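Breakfast table tips from my robot-teaching bench

I've been recording breakfast examples for Cerno (our learning system, named after a boat!) since March, and people keep asking how I set things up. So, a few kitchen tips, the kind I wish I'd had taped over the bench.

Put everything out before you press record, then get down at bowl height and look. Big bowls are terrible for hiding things from a low camera, so I check that view first.

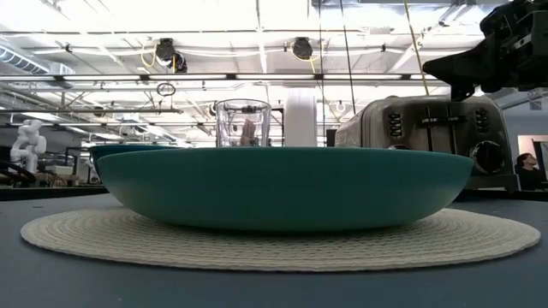 How many examples do you need for one task?

We ask for 400 of each and I kept 379 of my last lot – the rest had a bumped camera or a late start.

Bread next. Use a firm slice, and vary which slot you aim for or the system only ever learns one. Go slowly over the opening, straighten up, then lower. If you miss, keep recording and fix it! A good recovery is worth having, and I label those separately in Clisport. Brush the crumbs off the top every so often too (toaster unplugged, please). 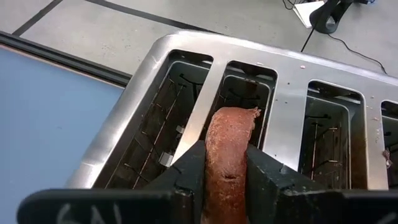 Devitz wrote in to say that stale bread works better than fresh, because it keeps its shape after a whole morning of squeezing, and that 3 slices in rotation is plenty. I've tried it since and I'm sold.

Cereal is the fun one. Hold the box at both ends, tip it a little at a time and stop sooner than you think you should. I fill the box to 300 grams each time so the weight stays the same, and I move the bowl a bit between takes. Keep a dustpan handy – you'll want it.
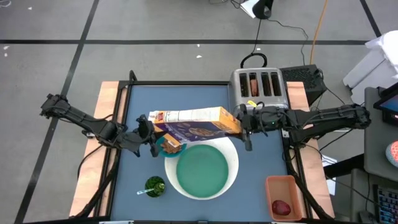 Cereal box over the small teal bowl, both arms on the job.

Last thing: write down your bowl positions as you go. I tried to remember mine once and lost an afternoon to it.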